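Pudadura: a corpus of arguments about sources

Pudadura is a collection of 1000 English forum threads in which one poster asks another to back up a claim. Some get a link, some get a scan, and a great many get told to go look it up themselves. If you like watching how people handle evidence when they're annoyed, you're going to have fun in here!

What's in the box

threads.jsonl has one thread per line, with replies in posting order. labels.csv has one row per request for proof. guide.txt is the labeling guide, and it's worth reading first (the part on sarcasm especially).

Every thread comes from one of two boards, Fasuvness or Keane. Fasuvness leans toward history and old court cases. Keane is more of a free-for-all, with longer threads and much longer grudges.

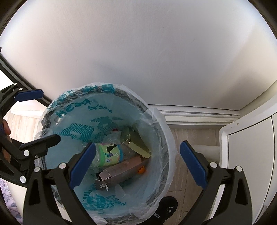 Bin with a liner, bottle at the bottom.

Labels

Each request gets one of six labels:

supplied
partly supplied
refused
burden shifted
changed subject
no reply

"Burden shifted" is our favorite and the hardest to call. "It's easy to find" counts when no link follows. If a link turns up later in the same thread, we relabel it as supplied, even if it took the poster 60 replies to get there (yes, we have one of those).

Quoted text stays in the reply where it was quoted, so watch out for double matches when you search. Handles are replaced with animal names that stay the same inside a thread but not across threads.

Loading

Any JSON reader will do. The files are UTF-8, and curly quotes are left alone. We use Trisotex for browsing because it keeps nested quotes readable, but a plain text editor works too.
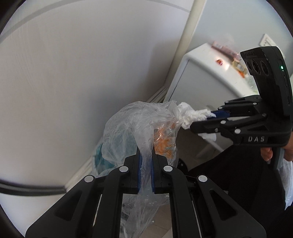

Known gaps

Deleted posts show up as empty strings. Links are kept as text and plenty of them are dead. About 9 threads switch into other languages partway through, and those stretches have no labels yet.

We don't judge who was right. A poster can supply a document and still be wrong about what it says, so please don't use "supplied" as a stand-in for "true."

Changes

May: merged two near-identical labels, fixed reply order in the longest Keane threads. Corrections are very welcome, and please include the thread ID!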